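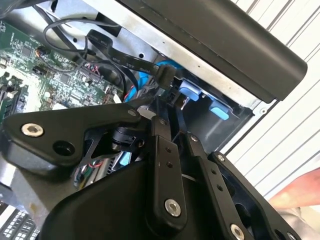

Fernanda Amaral would like the town to keep the collection going all year, and she told the Drundale council so in a letter read out before the vote. Two days in February are not enough, the letter said, because people find old electronics in their closets in every season.

The council agreed with her in part. From this summer, residents of Drundale will be able to bring unwanted computers, printers and phones to the depot on Clusadwood Road once a month. The decision was made on 13/06/2023 and passed without changes. Until now the town accepted these items only during the winter collection, and for the rest of the year people had to drive to the county site, 30 miles away.

Households can bring up to seven items on each visit without paying. Small businesses will pay a fee, but the amount is still under discussion. Televisions with glass tubes are not accepted for the moment – the depot has no safe place to store them.

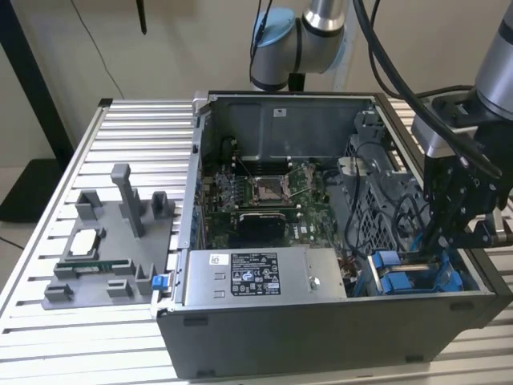
The transport will be done by El Ouafi, a hauling company that already collects glass and paper for the town. Its contract was extended for two years. According to the council papers, the February collection brought in about 82 loads, and many cars were sent home on the second day when the containers were full.

Ro-un Wi, a council member, voted in favor but asked for better information on personal data. "Many people keep an old computer only because they are afraid of what is still on it," Wi said. "We should tell them clearly what to do before they bring it to us." The town will print a leaflet on this subject in English and Spanish. It will be available at the library and at the depot gate.

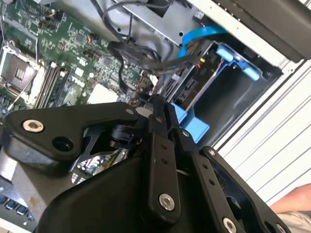 Inside a desktop computer, with the memory slots beside the processor socket.

Residents who cannot drive may ask for a pickup through Kivlow, the town's online booking page, or by phone at the town office. Pickups must be booked a week before. The dates for the first collections will be posted on the same page.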